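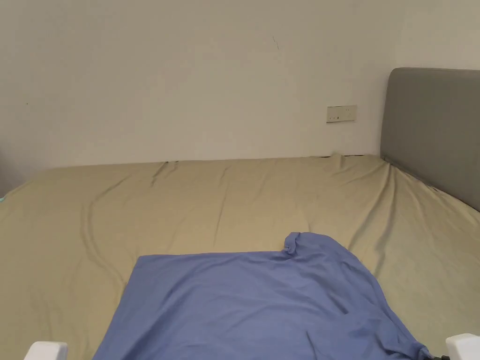 Blue cloth on a bed, with the two white fingertips of a hand-held gripper spread wide on either side.

Yulan Yuan folds a shirt in five moves, and she would like you to know that she used to do it in two. "I had a flick," she says, laughing. "My grandmother's flick! I had to give it up. The robot can't learn from a flick, it's over before there's anything to see."

She is one of the people in Jendville teaching machines to do housework, and she does it mostly in bedrooms. The tool of the trade is a gripper you carry in your hand. You squeeze, the fingertips close, you let go, they open, and while you work a record is made of where the fingertips went and what was in front of them. Do that enough times, with enough shirts on enough beds, and a robot arm fitted with the same kind of fingertips can start having a go by itself.

I'd always pictured robot training as lines of code and somebody frowning at a screen. There is some of that (we'll get to Benedek). But the heart of it is a person at the side of a bed, smoothing a sleeve.

The project is called Polinia, and since June its people have recorded 2610 folds. Rogério Falcão keeps the list. He's a former tailor and has strong feelings about cloth, which he'll share with anyone standing still. Cotton jersey is "a liar" that looks flat until you lift it. Towels are easy. Fitted sheets he won't discuss before lunch.

What makes laundry such a wonderful problem is that a shirt has no fixed shape. A mug is a mug whichever way you turn it. Drop a shirt and it lands differently every time, and if it lands on a bed, there's a rumpled sheet under it with wrinkles of its own. We look at that and see a shirt on a sheet. A machine has to work out which crease belongs to which piece of cloth, and then pinch one layer without bringing the other along for the ride.

So the people doing the teaching don't tidy up too much first. Daiane Amaral, who trains the newcomers, tells them to leave the sheet as they find it and to vary where the shirt goes. She also tells them to slow down, then slow down again. Her own folding is lovely to watch. She opens the fingertips wide, comes in low over the fabric, waits a beat, closes. If she misses the edge she doesn't start over. She opens up, shifts a little and goes back for it, because a robot will miss too and it needs to have seen what a second try looks like.

"New people always want to throw away the messy ones," she says. "I keep telling them, no, those are my favorites!"

I had a turn, naturally. It's much harder than it looks. Your fingers know things about fabric that you never notice until you swap them for a pair of stiff pads. I grabbed shirt and sheet together on my first go, and then did it again. Yulan showed me how to come at the hem from the side, and on my next try the cloth lifted cleanly and I made a noise I'm not proud of.

The other way to teach is by remote control, and that's Benedek Győri's corner. He sits across the room from the robot with a pair of handles, and the arm copies what his hands do. The appeal is that the arm is doing the real job from the start, so there's no guessing about whether it can reach. The trouble is that it's slow, and it's tiring, and you can't take the whole rig up a flight of stairs to somebody's spare room. Benedek thinks the team needs plenty of both. Yulan thinks Benedek likes sitting down.

Then comes the part everyone gathers for. On the afternoon I visited, the arm (they call it Giltulon, and I never got a straight story on why) was given 62 tries at a single sleeve fold with no one at the controls. Some were hopeless. One sleeve ended up over the arm's own wrist. But there was a run late in the session when it reached out, paused just above the cloth the way Daiane does, and closed on the edge. You could see her in it! Brigitta Imhof, who was writing down the results, looked up and said, "That's your pause, Daiane," and Daiane went pink.

Next on the list are pillowcases, starting 23rd November. Rogério has already begun complaining about the corners.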